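Notes on gift vouchers, after a month of reading terms and conditions. Experience vouchers mostly: driving days, tastings, climbing lessons. Thread.

The expiration date on the front is often the date to book by. In other cases it is the date the experience has to be finished. Check which one applies before wrapping it.

Vallix vouchers run 18 months from purchase. Activation does not restart the clock. If you buy in January for a birthday in June, the recipient loses that time.

Soscombe runs from activation, with a cap. The cap is in section 6 of the terms and is not on the card.

Dated and open vouchers are separate products. A dated one is cheaper and usually can't be moved. An open one can be moved once, sometimes twice, for a fee. 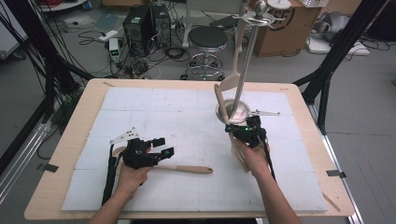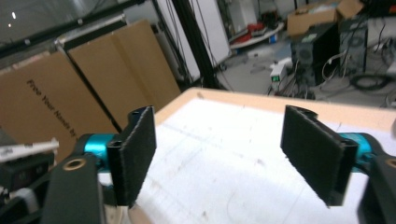
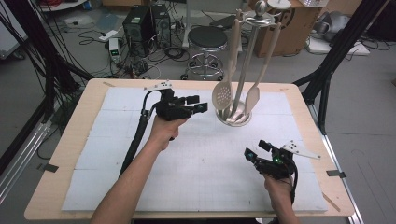
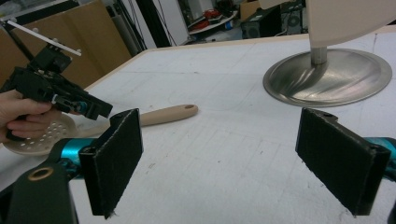 Grippers over the white tabletop.

Exchange rules. Palumbo lets the recipient swap for anything of equal or lower value and keeps the difference. Meson credits the difference to an account, and the credit has its own expiration date.

Delivery. An email voucher goes out when payment clears, so the recipient may see it the same evening. If there is a "send on" field, set it. The default time is usually midnight in the seller's time zone.

I keep a spreadsheet of listings with price, validity, minimum age, weight limit and weekday restriction. It has 3,161 rows. Weight limit is the column most often blank on the seller's page.

Weekday restriction is the one that causes returns. Over 40 of the driving listings exclude weekends at the base price. The upgrade is charged at booking, to the recipient.

Oľga Říha asked whether a gift receipt helps. For a physical box, yes. For a code, the order number does the same job, so forward the order email with the price removed.

Personalized inserts: most sellers treat the voucher as returnable and the engraved or printed part as final sale. The refund arrives minus the insert and the shipping.

Sheet gets updated next when Soscombe publishes its new terms. Corrections welcome in replies, with a link to the clause.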